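3.2 Getting to know the festival crowd

I'll admit I came to this study as a punter first. I'd been going to the Furnville beer festival every October for years before it occurred to me that the queue for the sour ales was a data set, and a pretty cheerful one.

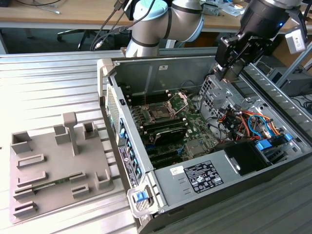
We handed out tasting cards at 16 tents and got 3,105 back, some of them a bit soggy. Each card asked for a favourite, a least favourite and whatever flavour words came to mind (my own favourite was "nan's shed"). Wondimu Alemneh and I did the coding over 22 evenings, and we argued about "malty" on most of them.
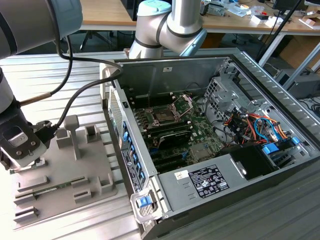
3.3 What people wrote down

Lucero's dark lager got the warmest comments by a mile! Tramier's saison split the tents, and I still can't work out why the people who loved it wrote so much more than the people who didn't. We threw out 106 cards with no favourite marked, 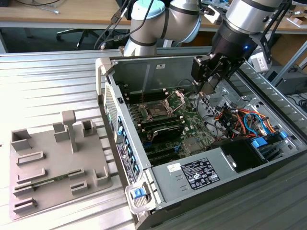

which hurt a little, as a few of those had lovely drawings on them. I also coded "hoppy" and "bitter" separately, though Wondimu reckoned we should've merged them, and plenty of drinkers seemed to use the two as the same word. The Vandel stout was the odd one out. Its cards hardly mentioned colour or flavour at all, mostly just who they'd shared it with.

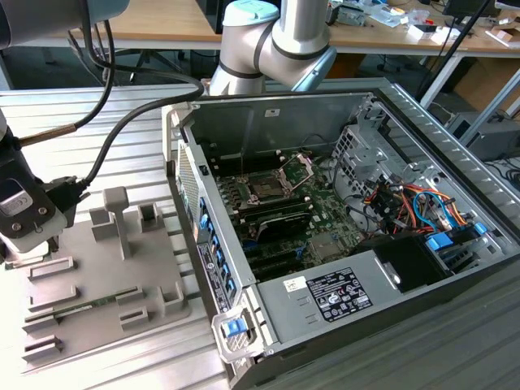 Figure 1. Open desktop tower on its side, with the motherboard and empty CPU socket exposed.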